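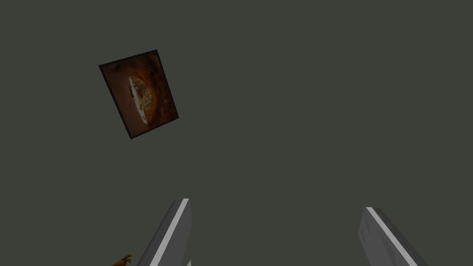

Ornholm sim track – tilted room, wrist cams, first month notes (long)

Nga Diệp
Brendalham Robotics Club
Posted 4:12 pm

OK so we're finally running. Brendalham team, doing the Ornholm desk room with the two-arm robot. Started in September, everybody new except me and Ngọc Văn. Putting our notes up now so the other school teams can tell us what we're doing wrong before the check-in.

Setup quick:
- sim only, no hardware, club laptops plus the one good desktop
- scripted moves first, learning later if we ever get there
- seed 3521 for all shared tests, please use the same one or we can't compare anything
- main camera mounted crooked on purpose. not a bug, the rules let you tilt it and we want to see if our code survives

Problem one is the wrist view. Half the time there's nothing in it but plain background and one object off in a corner, fingers wide open. Our finder code sees a flat thing with a picture on it and calls it "bowl" because there's a bowl shape printed on it. Which, fair. But the arm then tries to plan a grasp on a flat panel as if it had depth and teh whole run is garbage.

Things tried so far:
Smaller crop, center only. Missed anything near the edge.
Depth check before accepting a bowl. Better but slow on the laptops.
Ignoring everything until the wrist is over the desk. Works, feels like cheating?

Who else has this. And what did you do.

lam_wires
Posted 4:50 pm

Not cheating. We gate by arm position too, Lâm team does it for everything. If the wrist isn't over the work surface don't even run the detector, saves you a ton of time on slow machines.

Also your depth check shouldn't be slow?? are you doing it on the full image. Just sample the middle of the box.

Nga Diệp
Posted 5:03 pm

...full image. yes. ok. Fixing tonight.

tillent_sam
Posted 5:31 pm

Going to disagree with lam_wires a little. Gating hides the problem. If the detector says a flat panel is a bowl it will do the same thing over the desk someday, and then you've got a confident wrong grasp right next to real stuff. Retrain it with flat things labeled as flat. We did that at Tillent and it took one weekend.

lam_wires
Posted 5:38 pm

one weekend with how many people labeling though

tillent_sam
Posted 5:44 pm

ok, most of the club. still worth it

Nga Diệp
Posted 8:20 pm

Sampling the middle of the box fixed the speed, thank you. Doing both I think – gate now, retrain once the new kids know how to label.

Problem two, the close-up view once the gripper has something between the fingers. Wood top, strong shadows, and the shadows come out blocky with stair-step edges. Our edge finder loves them. It thinks the shadow border is the outline of the object and the width estimate jumps all over.
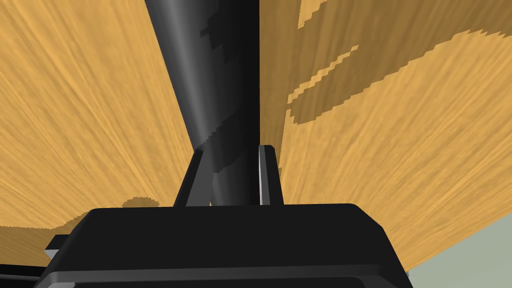 Turning the shadow quality up helps but then the laptops crawl, so I'd rather fix the code. Right now I'm blurring before the edge pass, which kills the stair steps and also kills half the real edge. Next idea is use the finger opening for width and forget vision completely once the grip is closed. The fingers already know how far apart they are! Took me way too long to think of that.

Only issue is a tapered part. Opening tells you the width where the fingers touch and nothing about the rest of it. If the task says stand it upright somewhere you still need to know which end is fat.

grease_pencil
Posted 8:47 pm

Can't you just look from the main camera for that? two views, use them both

Nga Diệp
Posted 8:55 pm

Main camera is the tilted one so everything comes in at a slant, and the chair and the arm block each other depending where you are. We have a rotation fix but it's only right for the floor, not the walls. Our code keeps measuring "up" along the wrong line. Right arm is the worst, it's close to the camera and covers a lot of stuff behind it.

Plan for the desk run, so people can poke at it:
1. Left arm goes to its end of the desk, gripper low.
2. Right arm stays up and open till the left one is done. No moving both, not yet.
3. Skip the figurine and the lamp completely. Keep-out zones.
4. Log every run, even the dumb ones.

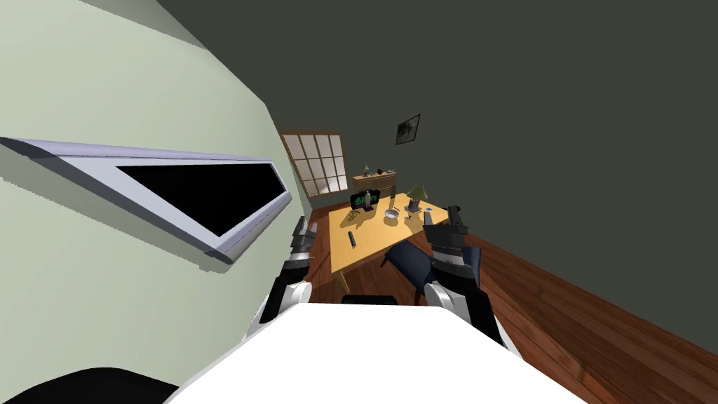
Ngọc Văn
Posted 9:26 pm

Step 2 is where I'm not on board and I said so at the meeting. Waiting makes every run take forever. The arms work opposite ends of the desk, there's a whole desk between them. Give each one a box it can't leave and let them both go. We have around 200 logged runs now and I haven't found one where the paths crossed.

Nga Diệp
Posted 9:33 pm

Those were all waiting runs!! of course they didn't cross

Ngọc Văn
Posted 9:35 pm

I replayed the paths on top of each other. Same start time. Script's in the shared folder, been there since lunch.

Nga Diệp
Posted 9:36 pm

oh. Will look

tillent_sam
Posted 9:52 pm

Boxes are fine for the hands but check elbows. Ours had grippers nowhere near each other and the forearms clipped. The sim doesn't stop the run for it either unless you switch contact warnings on, so you won't see it in the log.

lam_wires
Posted 10:04 pm

+1 on the warnings. and on the tilt thing: don't fix the floor, fix the camera. Rotate into the robot base frame once, at the start, then everything downstream is normal. Walls, desk, whatever. If you're correcting per surface you'll be at it till spring.

Nga Diệp
Posted 10:15 pm

That's so much simpler than what I have. I've got like four different correction functions in there. Deleting.

grease_pencil
Posted 10:22 pm

dont delete, comment out. ask me how I know

Nga Diệp
Posted 3:48 pm, edited

Update after today's meeting. Base frame rotation is in, took Ngọc Văn's boxes for the hands, elbow check after tillent_sam's warning. Contact warnings on. Still one arm at a time for the official test until the elbow check has been run by somebody other than me.

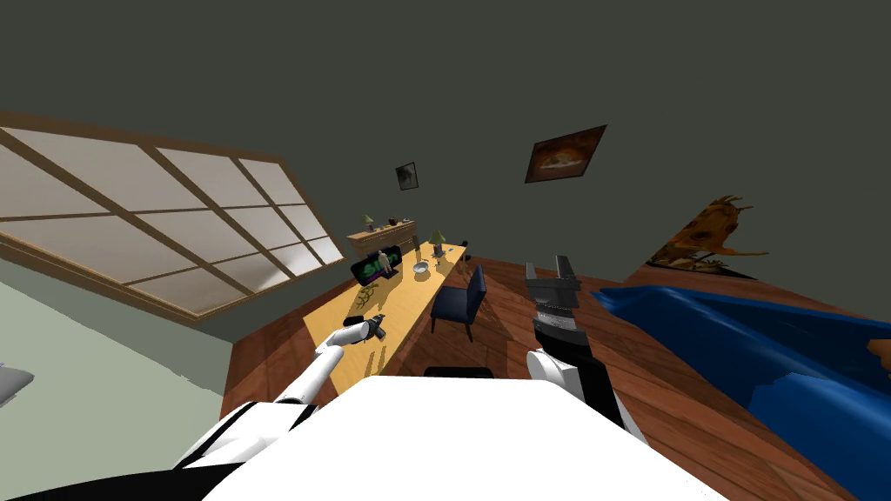 Desk room, tilted main view. Left arm at the desk, right gripper open.

Still open if anyone wants it:
- which end is fat (see above), no good answer yet
- small dark items on the desk, detector mixes them up with shadow
- do keep-out zones count against you in Ornholm scoring? rules page says "reasonable", no idea what that means

Ngọc Văn
Posted 4:10 pm

For the fat end thing, look at it before you pick it up, from the wrist, and just remember. No need to figure it out after the grip.

tillent_sam
Posted 4:31 pm

Unless it rolls while you're closing. Ours did. But yeah try that first.

On scoring I asked last season and keep-outs were ok as long as they were written in the team sheet before the run. Might have changed, ask again.

Nga Diệp
Posted 4:40 pm

Asking. Will post whatever they send back.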